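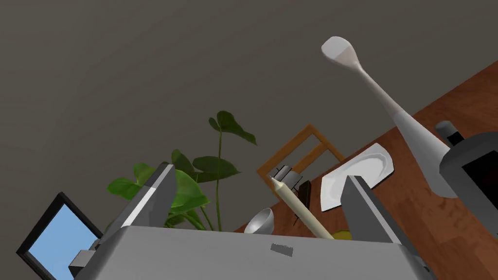
Pencil between the fingers, dining table behind, in one of our simulated rooms.

About Hikus

By Zoila Muñoz
Updated Wednesday, October 14, 2026

Hi! I'm Zoila, and I started Hikus with Yuk-lan Siu after the two of us had spent far too long arguing over the same question at our old jobs: when does a robot get to say it's finished? We were at different companies, we'd never met in person, and we were both getting grumpy in the same online forum. So we had a coffee in Hamilton, and the coffee went for four hours, and that was more or less the company.

What we do is write house rules for household robots. Other people build the arms and train the software (and they're very good at it, we'd be hopeless). We write down what good work looks like when a robot is asked to pick up a pencil or clear a plate, and then we check runs against it and send back a report in words a tired engineer can read on a Friday. Our clients are mostly small teams, plus a couple of colleges that use our rulebook for teaching.

The rulebook is called Jurnden. Yuk-lan picked the name and I've stopped asking. It has 418 rules in it at the moment, which sounds like a lot until you've tried to define "put down" in a way that holds for both a bowl and a candle holder. I still think rule one is the best thing we've written: the hand stays closed until the object is resting on something that will hold it up. You'd be amazed how many arguments that one settles.

We do nearly all our checking in simulation first. It's cheaper, nobody's good dishes get smashed, and you can run the same dining room again with the plant moved over a bit or the chair pulled out. We have opinions about how those rooms should be set up, too! A bare table teaches you very little, so we ask for some ordinary clutter, a few things with thin handles, something leafy, and furniture standing where a person would leave it.

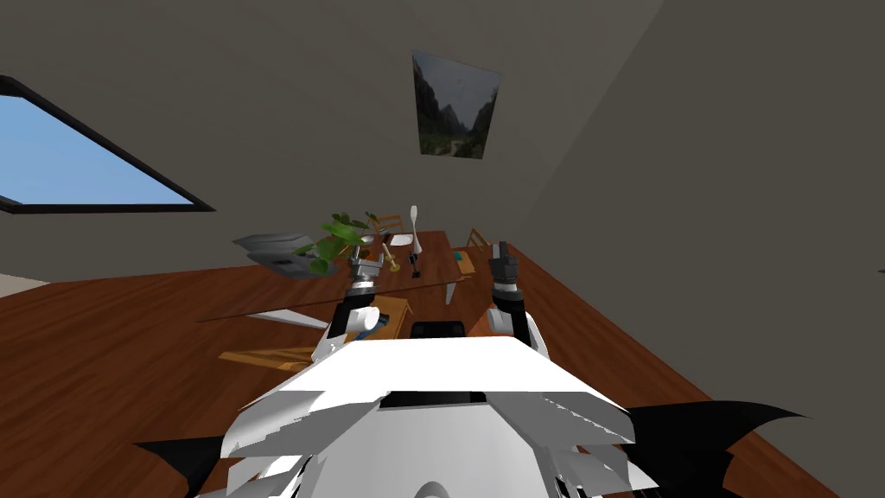 The part of Jurnden people ask about most is the bit on two-armed work. Our starting position is pretty simple. If one arm is doing a job, the other one has to have a declared job too, even if that job is "wait here and keep clear." An idle arm with no instructions is how you get a vase on the floor. We also ask that both hands come back to a known resting position between tasks, and that the log says so in plain language. Some teams find that fussy. One told us it added a whole day to their setup, and then they sent us a very nice email in November, so I'm calling that one a draw.

Reviewing goes like this. A client sends us their runs, two of us score them separately, and we don't compare notes until both sheets are in. Where we disagree, we watch it again together and, if we still disagree, the rule gets rewritten. Last year we scored 3,671 runs that way and rewrote 58 rules. I was in the wrong on more of them than I'd like to put on a public page.

A few things we won't do. We won't score a run we've helped set up. We won't hand over a pass mark without the failures attached, even when someone asks very politely. And we don't certify anything, so please don't put our name on a box! Jurnden is our own rulebook, and you should still be reading whatever safety standards apply to your machine where you live.

There are six of us now. Yuk-lan looks after the rulebook and the scoring sheets, I do the client side and most of the talking (surprise), and the rest of the crew review runs and look after Fourie, our little program for lining up logs with video. Fourie is free for anyone teaching a class. We used to have a second tool called Rarkent for sorting failures by colour, but we folded it into Fourie in the spring and the old downloads don't get updates anymore.

If you'd like to read Jurnden before you talk to us, just write and ask for a copy. Go straight to the section on grasping thin objects, it's the one we've worked hardest on and the one we'd most like to hear complaints about. Yuk-lan answers those personally. Give her a week if it's a long one.

376 shares | 14 comments

We use cookies to remember your settings and see which pages get read. By staying on this site you're okay with that. Accept | Manage cookies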